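Desta Derese is early, and she has already ordered for both of us. She waves from the back booth of the cafe across from the Brevham gym, where she has trained since she was 12, and before I can get my coat off she is telling me about her footwork.

"I used to think boxing was hands," she says, laughing. "Then Didier made me spend a whole winter barely throwing a punch, and I hated him for it - well, not hated, but I didn't send him a birthday card."

Didier is Didier Lefèvre, her coach, who joins us halfway through the eggs. He remembers that winter more fondly. "She was fast and she knew it," he says. "Fast people lean on being fast. I wanted her to be in the right spot before she needed to be."
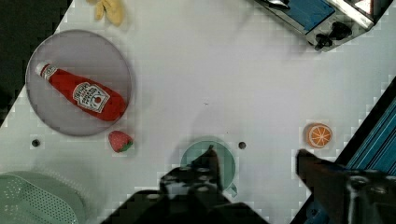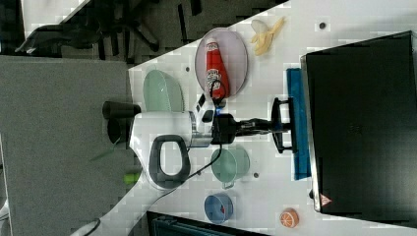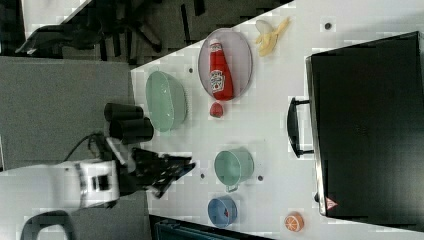

White tabletops in all three.

In September she boxes in Skesness, in front of 800 people if the hall sells out, and it will be her first time on the Dukus card. Her last bout there fell through when her opponent, Gudeta, hurt a hand in sparring, and the two have kept in touch ever since. "We text about food, mostly," Desta says. "It's a strange thing, being fond of somebody you're going to have to hit."

She turns 30 this year and still works mornings at a bakery, which means getting up at 3, and she says she has no plans to quit even if the purses get better. She likes the quiet, and she likes the people who come in when it's still dark out. Didier would like her to sleep more, and says so twice while she steals his toast.

"My mother still won't watch," she tells me as we're paying. "She sits in the car with the radio on, and I go out and knock on the window when it's over."

Comments (3)

marlow_k: Saw her spar last spring, lovely jab. Good luck in Skesness!

Patty R.: My mom did the same thing when I wrestled, except she sat in the school parking lot.

southpaw62: Are there any tickets left for this?

Sign up for our newsletter and get new interviews by email. You can unsubscribe at any time.

Contact us | Copyright, all rights reserved | Back to top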